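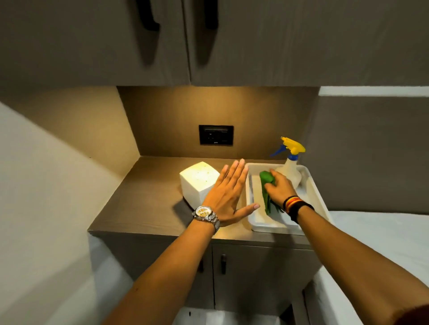 Auto delivery or will-call for heating oil? First winter in the house

thistle_and_rye
Joined: October
Posts: 3

Hello everyone, and thank you to whoever keeps this board going, I've been reading it every night after dinner for a week. We moved out to Stillitz in the fall and this is our first house with oil heat (we had gas for as long as I can remember), so please be patient with me. The tank is in the basement and holds 275 gallons. The previous owners used Wullmont on automatic delivery, and the Wullmont office was very nice on the phone and said they'd be happy to carry the account over. But my neighbor across the road swears by will-call with Storkach, where you watch your own gauge and phone when you want oil, and he says he pays 40 cents a gallon less than I would. That seems like an awful lot to leave on the table! On the other hand I have two kids and a job an hour away and I can picture myself forgetting. What do you all do?

dampercrank
Posts: 2000

Welcome! I've been will-call for as long as we've had this place and I wouldn't go back. Get into the habit of reading the float gauge on the same day every week, write it on a pad hanging off the tank, and by the end of your first winter you'll know how fast you go through it in a cold snap. I call at three eighths. Never lower than a quarter, please, whatever your neighbor does. The truck can be days out when everybody phones at once, and they always do all phone at once.

Also ask Storkach what their minimum is. Mine wants 200 gallons for the good price, and on a 275 tank that you can only fill to 250 or so, there isn't much room between "low enough to order" and "too low to sleep."

marlpit
Posts: 611

I'm going to disagree with dampercrank, with affection as always. For a first winter in a house you don't know yet, I would stay on automatic. You have no idea how that house burns oil. Ours has a north side that just eats it, and the first January we were here I was certain we had a leak (we had an attic hatch with nothing on top of it). Wullmont or anybody decent will track degree days and turn up before you need them. Running dry isn't only a cold night, either. You may pull sludge into the line, and then somebody has to come bleed the burner and change the filter, and a service call on a weekend will swallow a good deal of that 40 cents.

Take the year on auto, keep your delivery tickets, and decide in the spring with some real numbers in front of you.

dampercrank
Posts: 2001

A fair point about the weekend call, I'll give you that one. But auto customers get whatever the price is on the day the truck shows up, and that's where I got burned. Two fills in one month, both at the top of the market, and the second one was for 90 gallons, which I could have put off until the price came down. I was cross about it for a good long while and my wife will tell you I still am.

suet_pudding
Posts: 148

Did you ask Wullmont if they do a capped price? My sister-in-law has one with Suksawat, over on the other side of the county. She pays a fee up front, and then if the market falls she gets the lower price, and if it climbs she's covered. It isn't the cheapest way to buy oil in a mild year but she likes knowing. Do read the part about leaving early though! Hers has a fee for that too, and it was on the back of the second page.

marlpit
Posts: 612

Good thought from suet_pudding. And whoever you go with, ask if the burner tune-up is included. Some of the discount outfits sell oil and that's the end of it, so when the burner quits you're hunting for a service company that doesn't know you. Ask your neighbor who he calls.

thistle_and_rye
Posts: 4

You are all so kind, thank you. I asked him over the fence this morning and he said he's never had it serviced, "it runs fine," so I have adjusted how much weight I give to the rest of his advice, bless him. Wullmont does have a cap plan but enrollment closed in the fall, so it would be regular auto until then. The tune-up is included. I'm leaning that way for this winter. Gauge says just over half. Is it silly to start the pad anyway?

dampercrank
Posts: 2002

Not silly at all, start it tonight. And write down the outdoor temperature next to it, you'll be glad of it when you're comparing in the spring and you come over to my side.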